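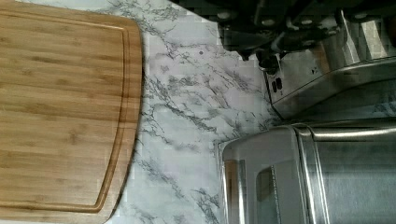

Corcombe's market traders to be told which chopping boards they can use

6 September 2019

Food traders at Corcombe's covered market have been told they must replace wooden and bamboo chopping boards with colour-coded plastic ones by November, under new stall rules that have left several of them asking what problem is being solved.

The rules, sent out by market operator Kinholm last week, say every stall that prepares food on site must buy a full set of boards from an approved supplier. The only supplier on the list so far is Zisto, which will charge £73 a set. Traders who miss the deadline face a £100 charge on top of their rent.

Kinholm says the change will "bring the market into line with modern expectations". Asked whose expectations, a spokeswoman said they were those of "customers and partners". Asked whether anyone had fallen ill after eating at the market, she said she was not aware of any cases.

Dalia Cherkaoui, Kinholm's head of markets, said plastic boards were easier to check at a glance. "We want the same standard on all 80 stalls," she said. Many of those stalls sell shoes, phone covers or cut flowers and will not be affected.

Pornthip Thongdee, who runs the Boonchu noodle stall with her cousin Mayuree Srisuk, said she had passed every hygiene visit using bamboo. "They looked at the boards, they looked at how we wash them, they gave us top marks," she said. "Now I have to throw them out and pay for new ones. Plastic gets cut up as well. You still have to scrub it."

The letter to traders refers to "recent research" on wooden boards. Kinholm was asked twice for the name of the study and did not supply it. It also declined to say whether it will receive any payment from Zisto for sales made through the market, describing the terms as commercially private.

Ljubica Vlachou, who sells cheese and cured meat near the north door, said she would have more time for the rules if the operator mended the shared sinks first. One of the two has had no hot water since spring, she said. Kinholm said a repair was "in hand" but gave no date.

Traders have until the end of the month to send in comments. Kinholm would not say if the rules could still be changed.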